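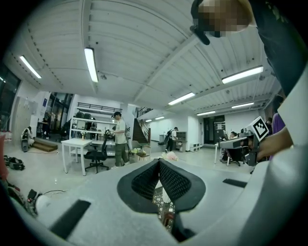
Lekota Room Furnishings Record
README, release 3

Summary

The Lekota Room Furnishings Record is a register of the furniture, fittings and small objects kept in the open-plan workrooms of the Stelel building. It is maintained by the Peradetti Office for Shared Premises and is issued for planning, insurance and teaching purposes. The present release holds 300 entries across 51 room areas. Stairs, landings and plant rooms are recorded only where they adjoin a work area.

Contents of the release

rooms.csv — one line per room area, with floor finish, ceiling type and number of light fittings
items.csv — one line per item, with category, colour, main material and condition
plans/ — outline plans at a common scale
notes.txt — remarks by the recorders, lightly edited
CHANGES.txt — corrections since release 2

How items are described

Each item is entered under the plainest name in common use. A table is a table, whether it serves as a desk or a stand. Chairs are divided into fixed and wheeled; a black office chair on a wheeled base is therefore entered as "chair, wheeled, black". Shelving is entered by unit, and the contents of the shelves are not listed. Railings belong to the structure and appear in rooms.csv, even where they run close to shelving.

Small decorative objects are included if they stand on a recorded item. A vase of flowers on a white table receives its own line and is linked to the table by the field "stands_on". Flowers are described by colour alone. Cables and small devices lying on the floor are outside the scope of the register, as are personal belongings.

Light fittings are counted by room area. Where a fitting hangs above a doorway it is assigned to the larger of the two spaces. Ceilings are classed as flat, panelled or corrugated, with a separate field for exposed beams.

Condition

Condition is graded from A (sound) to D (to be withdrawn). Of the items in this release, 101 were graded A and 40 were graded D. Entries graded D remain in the file until the item has left the building, after which they move to the withdrawn list.

Known limitations

Colours were recorded under artificial light and should be treated as approximate, particularly for pale greys and whites. Wheeled furniture moves between areas during the working day — the location given is the one noted at the morning round. The Drovaren annexe was surveyed in June on an earlier form, and its entries have no "stands_on" values.

Use and corrections

The register may be copied and adapted within member institutions, provided the release number is stated. Corrections should be sent to the Peradetti Office with the item number and the name of the room area. They are entered in the next release and listed in CHANGES.txt.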